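Unit 3: Comparing end effectors for bin picking
Handout to accompany the Sunday lab. Prepared by Cempaka Ginting; lab questions to Ataberk Karakaya.

3.1 Purpose
Two end effectors, the Cutlow and the Pulora, are tried on the same arm with the same set of mixed objects. The camera position stays fixed throughout. Only the gripper and its finger settings change between runs.

3.2 Bin and objects
The walls of the bin slope inwards, so the usable floor is smaller than the opening. Objects differ in height and outline: a long blue box, a low white disk with a knob, a two-lobed orange item with a soft surface. Where one object overlaps another, as the orange item does the end of the box, record which was picked first. Plan the approach for the whole wrist — hoses and cables included — and check clearance at the wall before closing the fingers.
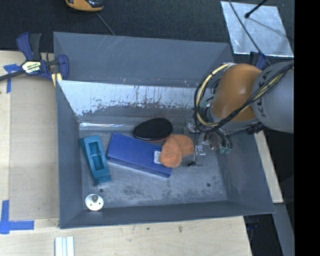

3.3 Scoring
A pick counts if the object is lifted clear of the rim and held until release. A double pick is logged separately and does not count. Each object is allowed three attempts, after which it is marked as failed and left where it lies.

The log from previous terms holds 2,788 attempts and may be used for comparison. Runs made with the old Bravo controller use a different closing speed — filter them out first.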